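Subject: Re: [flumitdale-parents] Year 7 welcome evening
Date: 21 February 2021

Hello all,

Brilliant news from school – the Year 7 welcome evening is going ahead in September!
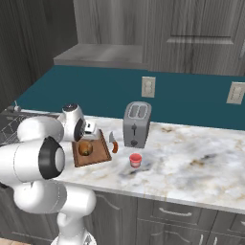
There are 49 families signed up already, and the list has only been open since Friday. I'm so pleased. My eldest still talks about hers, and she's in the sixth form now.

On Mon, the school office wrote:
> Please tell us which form your child is in
> (Etine, Mekow or Gavalas) and whether you
> can bring a plate of food. Each family may
> bring 2 adults. Younger brothers and sisters
> are welcome too.

To answer what a few of you asked me off-list: yes, you can come if your child is joining from outside Flumitdale, and no, uniform isn't needed on the night. Form tutors will be in the hall from the start, so do go and say hello (they're a lovely bunch this year!).

The second-hand uniform rail will be out as well. Last time it raised £914 for the library, and there were still blazers left – bring any you've got, washed and with the old name tapes off please.

Replies to the office, not to the list.

See you there!
Mekow form parent rep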